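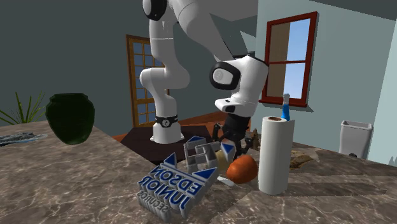
Kitchen sim, arm over the clutter. Logo mesh came in mirrored.

Quick one before bed. Spent most of April on the grasp planner for Vumatton and it finally runs in sim end to end without me babysitting it. Mostly.

The mirrored lettering – that's my importer. Negative scale on one axis, normals look fine so I never noticed. Collision hull is built from the same mesh so the planner doesn't care, but anything matching on texture will. On the list.

Bigger problem was approach angles. Sampler gave 14 candidates per object and the filter threw out nearly all of them next to the paper towel roll. Clearance margin was being applied twice, once in the planner and again in the scene wrapper. Eusebio Urrego spotted it in 2 minutes, after I'd stared at it all afternoon. Thanks man.

Still broken:
- replanning stalls if an object tips over mid approach
- small thin stuff on the counter gets merged into the countertop by the segmenation
- config loader ignores the seed, so no two runs match

Going to try the Bedoya branch of the solver next, three people have told me its faster. Will post timings when I have em.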